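4.2 Comparaison des préhenseurs en simulation : objets élancés et vues encombrées

Passons à la partie de l'étude qui nous a le plus occupés, et de loin la plus amusante à mener. Nous y comparons deux préhenseurs à doigts parallèles, Tirkness et Firnilent, montés tour à tour sur le même bras simulé et pilotés par le même contrôleur Skinach. Deux points de vue sont rendus pour chaque essai : l'un depuis le poignet, l'autre depuis un point fixe au-dessus de la table (figure 7).
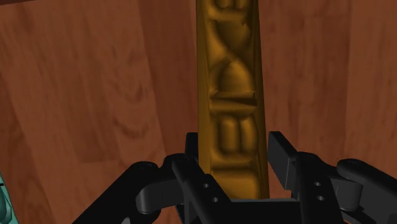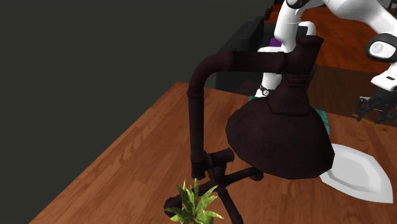

Figure 7. Rendus de simulation. En haut : vue de poignet, les doigts noirs de part et d'autre d'un objet sculpté élancé. En bas : vue d'ensemble avec la lampe en tubes, le bras blanc et son préhenseur noir à droite.

Le choix des objets a donné lieu à de longues discussions. Les bancs d'essai habituels font la part belle aux boîtes et aux cylindres lisses, pour lesquels presque n'importe quelle stratégie de fermeture finit par convenir. Nous voulions des formes qui obligent le contrôleur à regarder où il pose les doigts. Le totem sculpté est de celles-là : étroit, haut, parcouru de bandes horizontales et de lobes en relief, il présente une surface de contact qui change du tout au tout si l'on descend d'un centimètre. Nous l'avons d'ailleurs gardé comme objet de référence pour toute la section.

Le protocole comporte 112 essais par préhenseur. La position initiale du poignet est tirée au hasard dans un petit volume au-dessus de l'objet, et le contrôleur dispose de 21 secondes pour saisir, soulever et maintenir. Un essai est compté comme réussi si l'objet quitte la table et reste entre les doigts jusqu'à la fin du temps imparti. Les paramètres de frottement sont identiques pour les deux modèles, de même que la vitesse maximale de fermeture. Les textures, elles, varient : nous avons volontairement conservé des plateaux en bois au veinage marqué, dont les teintes se rapprochent de celles de l'objet. Dans la vue de poignet de la figure 7, le totem couleur miel se détache sur un fond brun rougeâtre, et l'on comprend vite pourquoi une segmentation fondée sur la seule couleur y serait fragile.

Venons-en aux résultats. Firnilent échoue dans 33 essais, Tirkness dans neuf seulement. L'écart nous a surpris par son ampleur, et nous avons relancé la série complète avec d'autres graines aléatoires avant d'y croire : il se maintient. En rejouant les échecs un par un, nous avons constaté que la plupart surviennent au premier contact. Un doigt touche le relief avant l'autre, l'objet pivote légèrement, puis la fermeture se poursuit sur une géométrie qui ne correspond plus à l'estimation de départ. Tirkness absorbe bien mieux cette dissymétrie, grâce à la souplesse que nous avons modélisée dans ses articulations. C'est un vrai plaisir de voir, au ralenti, les deux doigts se réaligner le long de l'objet sans la moindre consigne supplémentaire !

La hauteur de saisie joue aussi. Lorsque les doigts se referment sur une portion bombée, le contact se réduit à une zone minuscule et la moindre rotation du poignet suffit à faire glisser l'ensemble. Nous avons donc ajouté à Skinach un terme de coût qui favorise les portions planes, calculé à partir de la carte de profondeur locale. Avec ce terme, les échecs de Firnilent passent de 33 à 21. Pour Tirkness, rien ne bouge, ce que nous interprétons comme un effet de plancher - les échecs restants relèvent d'une mauvaise estimation de pose et auraient lieu quelle que soit la hauteur choisie.

La question des caméras mérite un développement à part. Dans la vue de poignet, la mécanique du préhenseur occupe toute la largeur du bas de l'image et dissimule la partie inférieure de l'objet, précisément là où le contact doit se faire. La vue d'ensemble souffre du défaut inverse : elle montre bien le bras, mais un objet haut placé au milieu de la table fait écran. La lampe, avec son coude et son abat-jour évasé, cache en partie l'objet plat bleu-vert posé derrière elle. Nous avons d'abord songé à dégager la table pour obtenir des vues plus propres. À la réflexion, ces occultations sont ce que rencontre un robot dans n'importe quelle pièce habitée, et nous les avons conservées pour tous les essais.

La fusion des deux vues suit la méthode proposée par Abdel Hamid, que nous reprenons sans modification hormis la pondération : la vue fixe domine pendant l'approche, puis le poids bascule progressivement vers le poignet à mesure que la distance diminue. Un basculement brusque provoque des oscillations très visibles dans la trajectoire, surtout avec Firnilent, dont les doigts sont plus longs dans notre modèle. La rampe retenue est linéaire. Une sigmoïde a été essayée en mars, pour un gain nul et un paramètre de plus à régler.

Reste la question du passage au matériel réel. Le frottement simulé est uniforme sur toute la surface du totem, hypothèse commode mais grossière pour un relief aussi creusé, et nos doigts n'ont pas de revêtement déformable. Nous nous attendons à ce que l'écart entre les deux préhenseurs se réduise avec des patins souples, et la section 4.3 reprend le même protocole en faisant varier la rigidité du contact.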